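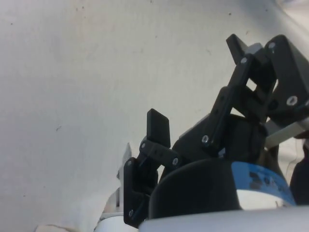 Can the top drawer of the four-drawer desktop cabinet be taken all the way out for cleaning?

The top drawer comes out completely, and so do the other three. Pull it forward until it reaches the stop, lift the front slightly, and keep pulling. If it won't pass the stop, see the ticket below before you use force.

Ticket 445
Product: Allberg desktop cabinet, four drawers, light gray
Submitted by: Jocelyn Chan
Handled by: Mounir Samir, Trultora customer support
Opened: 5 January 2020
Status: Closed

Problem as reported

The top drawer opens partway and then drags. Closing it takes a push, and the front ends up a little crooked. The other three drawers work normally. The cabinet was bought in September and has been used for thread, needles and loose buttons. It stands on a table with a cloth over it. Nothing has been spilled in it that I know of. I have not taken it apart.

First reply, Mounir Samir

Thank you for the details. Please try these and write back with what you find.

1. Empty all four drawers. Weight in the lower ones doesn't usually matter, but an item standing too tall in the second drawer can rub on the bottom of the first.

2. Check that the cabinet sits flat. Press on each corner of the top. If it rocks, move it or smooth out the cloth under it. A fold under one corner can twist the case enough to make a drawer bind.

3. Open the top drawer partway by its handle, with the other three closed, and look along the gap on both sides. The gap should be the same left and right.
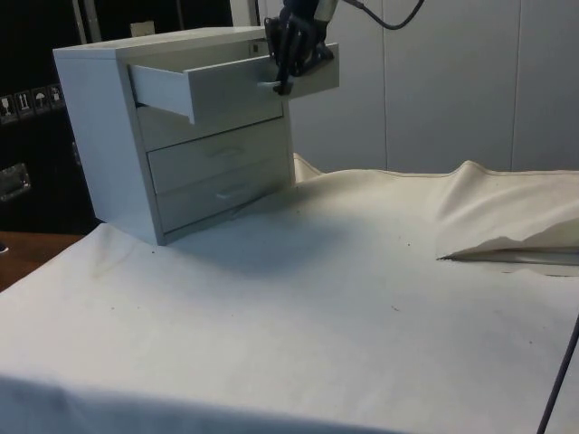 4. Move the drawer in and out a short distance. Note where the drag starts.

5. Take the drawer out and wipe the runners with a dry cloth. Look at the back corners for thread or lint.

6. Put the same drawer in the second slot and the second drawer in the top slot. Tell us whether the drag stays with the drawer or stays with the slot.

Please don't spray oil on the runners. It picks up dust and makes the drag worse later.

Customer reply

Did all of it. The drawers were already empty. The cabinet rocked at one back corner, so I smoothed the cloth, and that stopped the rocking but not the drag. The gap looked wider on the left. The drag starts 6 cm out. In the second slot the drawer ran fine. The second drawer dragged when I put it in the top slot, at the same place.

Second reply, Mounir Samir

That puts the fault in the slot. I passed it to Dale Zacharias in parts, who has seen this on cabinets from the same batch. The right runner in the top slot is held by a clip at the back, and the clip can sit half a notch low. To reseat it:

Take out the top drawer and the one below it.
Reach in through the second opening and feel for the clip at the back right.
Push up until it clicks. It takes a firm push with the thumb.
Put the second drawer back first, then the top one.

If there is no click, the clip is probably worn. The replacement is part 14 on the parts sheet, and we will mail one free of charge.

Customer reply

No click the first time. I could feel the clip move, but it dropped again when I let go. Please send the part.

Parts note, Dale Zacharias

Part 14 sent, two pieces, in case the left one goes the same way. Old clip does not need to be returned.

Customer reply

New clip is in. The drawer slides and the front closes straight. I left the left side alone and kept the spare.

Closing note

Fixed with replacement clip. Step 6 to be moved ahead of step 5 in the standard reply, as swapping the drawers is quicker than cleaning the runners. Lise Thibodeau has the text.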